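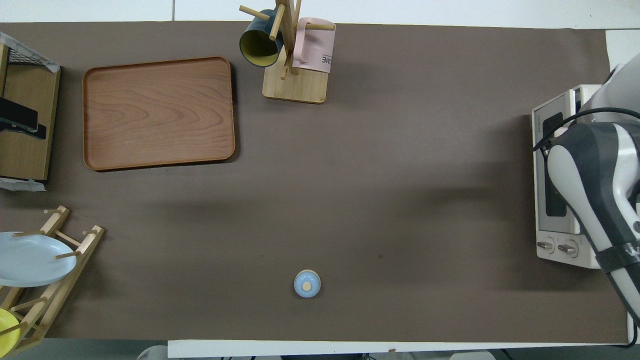 Figure 1. Table layout with the wooden tray, the mug tree and the dish rack around the open middle of the mat.

3.2 Layout of the table and choice of storage items

All the layouts in this part of the study used a single table covered with a large brown mat. The mat marks the area in which crockery may be put down, and its middle was treated as working space. Storage items were placed around the edges of the mat, following the arrangement that most households in our earlier survey gave when asked to draw their own worktop (Petchrat and Mahawong, Section 2).

We used three kinds of open storage. The first is the mug tree, an upright post with short pegs on a flat base. A mug on a peg takes up no surface of its own, but it hangs at a tilt and its handle is partly taken up by the peg. In Figure 1 the teal mug hangs with its opening down and to the left, while the pink one is seen from the side. Survey households with a mug tree described it as the item they moved most often, mainly to wipe under it. The second is the dish rack, made of pale slats and pegs, which holds plates on edge. The third is the serving tray. Its raised rim keeps small items together, and respondents in the Dinberg group often used theirs for cups waiting to be put away.

Households were asked which of these they would give up first if the worktop were made smaller. Of the 60 that replied, 29 named the tray. The dish rack was named least, including by those who owned a dishwasher. Several of the Isorton respondents wrote that plates come out of the machine with water on the rims and are left in the rack until the evening.

3.3 Adding the compact dishwasher

A compact dishwasher stands at the left end of the mat in the second layout (Figure 2). With the door folded down, the machine needs more depth than its body suggests, and the wire rack needs further room when it is pulled out. The mug tree is at the front centre in this layout and the dish rack near the back right, so plates going from one to the other have to cross the mat.

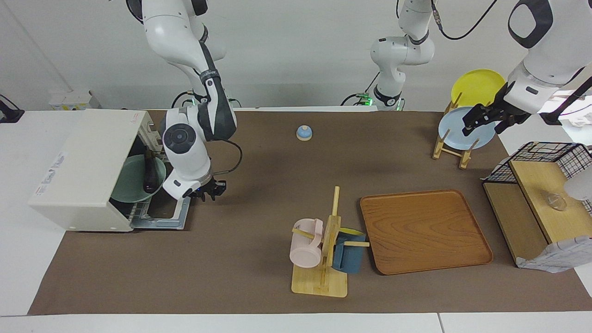 Figure 2. Layout with the compact dishwasher open at the left and plates upright in the dish rack at the right.

Plates and bowls differ in how they are stored. The blue and yellow plates in Figure 2 share one rack and stand one behind the other, so the front plate partly hides the back one. The green bowl is tilted on its edge inside the dishwasher. Bowls were the items that respondents were least sure where to put, and 7 households in the Brilwood group kept them on the worktop all day.

The position of the mug tree is considered again in Section 4, together with the replies on left-handed use.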